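Mastside Linen and Clothing Reuse Scheme
Progress report to the Surnard Fund
Position at 21st March

1. Work done in the period

Sorting of household textiles continued in the bedrooms at the Mastside house. Items recorded to date: 3,237, of which 472 were entered since the last report. Each item is taken from the mixed pile, identified by fabric and print, and assigned to one of the existing classes (wear, bedding, cloths, offcuts). Folding is carried out after classing and is not counted separately.

2. Working surface

Sorting is done on the beds. The long table supplied by Visser was too narrow for sheets and has been moved to the hall for labelling. Mixed piles are kept small so that light plain fabrics stay distinguishable from one another. Dark prints, such as the navy with white daisies, are lifted out first. Pale green, turquoise and yellow pieces are left until the prints have been cleared. Paper items go to a separate tray.

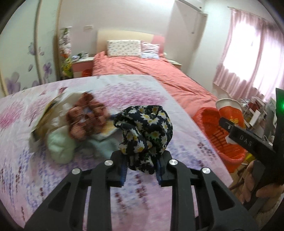 3. Storage

Shelving from Davix was fitted in the back room. It has 50 bays, all labelled. Two bays failed the load check and are out of use until replacement brackets arrive. Bedding has been moved to the lower bays.

4. Variances

Labelling is behind plan. The first batch of tags did not hold on knitted fabric and was withdrawn. Sewn tags are now used for knits; the cost is within the existing materials line.

5. Next period

Complete labelling of bedding. Refit the failed bays. Submit the stock list and spending statement in May.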